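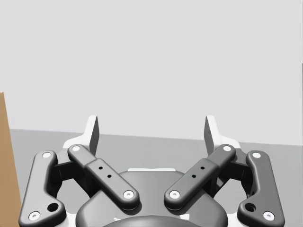 Viltside, 9 June 2019

Flaritz Simulation Guide
Section 4: Checking the wrist view before a grasp run

This section covers the set-up of the simulated wrist camera for the grasp study. Finish Section 3 (loading the arm and the gripper model) before you start. The method compares policies trained only on rendered wrist views, so every run has to begin from the same view. A small change in camera angle is enough to make two sets of results impossible to compare.

4.1 Open the scene

1. Start Flaritz and load the project file for the Huamán task set.
2. Choose the plain background: light grey wall, medium grey surface. Leave textures off.
3. Set the random seed. Use the same seed for all policies in one comparison.
4. Move the arm to the start pose and wait for the joint readout to settle.

Note: The edge between wall and surface does not have to be level in the wrist view. A slight slope is normal at the start pose. Do not turn the camera to straighten it.

4.2 Check the gripper in view

1. Switch to the wrist camera.
2. Open the gripper. Both fingertip pads should be visible near the top center, with their tips against the wall and a clear gap between them.
3. Look at the linkage bars on each side. The left and right pairs should mirror each other. If one side sits higher, the gripper joints were loaded out of step. Go back to Section 3 and reload the model.
4. Check that the white pivot pins sit on the ends of the bars. Pins that float free of the bars point to a scale error in the mesh files.
5. Make sure the top of the palm housing shows at the bottom center. If it is missing, the camera is mounted too far forward.

Note: Objects may be only partly in view at the start pose. In the view at the head of this section, part of a brown, cardboard-colored object shows at the far left. The policy is expected to deal with this, so leave the object where the seed puts it.

CAUTION: Do not hide the gripper from the camera to save render time. In our tests, policies trained without the gripper in view closed too early, and those runs had to be thrown out.

4.3 Record the reference view

1. With the gripper open and the arm still, save one still from the wrist camera.
2. Store it in the run folder under the name of the seed.
3. Compare it with the stored reference using the overlay tool. The pads and pins should line up. If they do not, repeat 4.2.
4. Lock the camera settings.

4.4 Start the run

1. Set the number of attempts. The standard run is 1,000 attempts per policy. For a quick check, 40 is enough to show a broken set-up, but do not report the results.
2. Set the time limit for each attempt to 6 seconds.
3. Turn on logging for joint angles, pad contact and wrist view.
4. Start the run – the camera lock must show as on before the first attempt.

CAUTION: Do not change the lighting during a run. Shadows fall between the linkage bars and the joint brackets, and a change there shows up in the results as a change in policy.

Note: Runs that stop early can be resumed from the log. Mark them as resumed in the run sheet and keep them apart from the full runs.

The overlay tool was supplied by Hirnness and uses its own settings file. Its pixel tolerance is reset each time Flaritz is updated, so check the value after the August update and again before any new comparison. Steps for reading the contact logs are in Section 5.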